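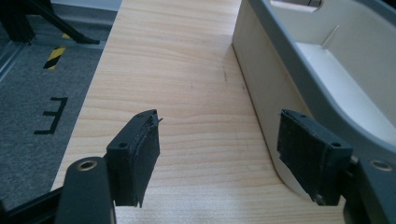

Start with the clocks, was the first thing anyone at Nodex said. Before we had sat down. Before coffee. Clocks, then calibration, then maybe we could talk about learning.

So, clocks. Nodex writes the software that sits between hand-held grippers and whatever policy gets trained on them later. Recording, alignment, replay, the dull stuff. The current test job is towels and bins, and the team's lead developer talked us through it between runs.

"Each gripper has its own camera and there's one more up at head height," the developer said. "They all think they know what time it is. They're all wrong, just by different amounts."

The old recorder, called Waltard, trusted whatever timestamp came in with the image. Fine for one gripper. With two it fell apart, and they didn't notice until July, when a policy kept closing its left hand early. Everyone blamed the network. "We retrained it for a week. Same thing. Then somebody plotted the two streams on one axis and there it was, 168 milliseconds." Long pause. "A week!"

Waltard got rewritten after that. Now it estimates the offset at the start of every episode and again at the end, and if the two don't agree the episode gets flagged. Flagged, not deleted – there was an arguement over that one.

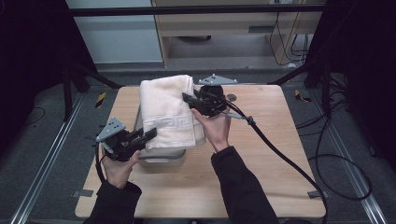
Keeping bad episodes around just means somebody trains on them by accident, Figueiredo wrote back when the plan went out for comment. The firm uses Nodex's logs for its own planner and wanted a hard cut. Nodex said no. The flag stays in the file, the loader skips it by default, and you have to type out a long option to get it back.

"They weren't wrong," the developer said. "We made the option really annoying to type."

Next, pose tracking. Which is where most of the hours go. Each gripper's path is worked out from its own video plus the motion sensor, then checked against the overhead view. Plain surfaces are hard. White cloth is hard. "Get in close to something with no texture and the tracker starts guessing. It guesses very confidently, thats the problem."

The fix, for now, is a confidence score per frame and a smoother that runs over the whole episode afterwards. Out of 1149 episodes in the last set, over 800 went through with no hand correction. Is that good? Shrug. "Better than summer."

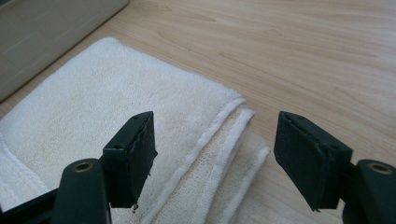 The other half is a viewer named Gillico. Three panes, one slider, gripper width drawn as a line along the bottom. You drag and everything moves together. It was thrown together for debugging and is now what people ask for first, to the mild annoyance of whoever wrote the smoother.

We asked about contact. When does the software decide that a finger is touching something soft? "It doesn't. Not yet. Width stops changing, so we call that contact, and for a hard box that works. Cloth just keeps squashing." There's a branch that tries to read it from the images. It's slow and it isn't merged.

What about planning? Still short horizon, the developer said, a second or so ahead, then replan. Longer plans look great in Gillico and drift on hardware. They want 3000 clean two-handed episodes before touching that part again.

Last question, anything they'd do differently. "Log the raw sensor data from day one. We threw it out to save disk." The next Waltard release keeps all of it, and they're buying drives.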